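The Slow Bread of Drornska

The first thing you learn in Drornska is to wait. The bakery opens at 6 in the morning, but the rye loaves come to the counter only near noon, and the people who want them know this and arrive late. I came early, of course. I drank two coffees and watched the street become light.

Drornska is a small town on the river Rostel, and it has baked the same dark rye for longer than its church has had a roof. The dough is sour and heavy. It rests for one full day in long troughs, and in January, when the cellars are cold, it needs even more. A loaf weighs almost two kilos, and the crust is so hard that the families here keep a special knife for it.

I grew up with another kind of bread, white and soft, which my mother bought already cut. So I must admit that my first slice in Drornska did not please me. It was too sour, and I chewed it for a long time. On the second day I ate it with butter and salt, as the women in the bakery told me to do, and I began to understand.
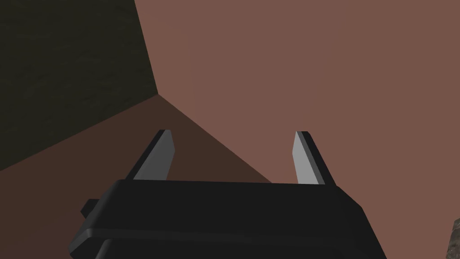 The town had five bakeries when the sawmill was working. Now there are two, and only Erkarus, the older one, still makes its rye with a wood fire. In a good week it sells about 1000 loaves, many of them to people who moved to the city and drive back for a Sunday lunch with their parents. They put six or seven loaves in the car, for the neighbors also.

The price is a matter of much talk. Flour has become expensive, and so has the birch wood. In spring the bakery raised the price a little, and for some days the old men on the bench outside spoke of nothing else. Then they bought the bread as before.

If you go, take the morning train and walk from the station along the water. Bring a cloth bag, because paper will tear under such a loaf. At home, leave it one day before you cut it. It is better on the third day, and with smoked fish it is good for a whole week.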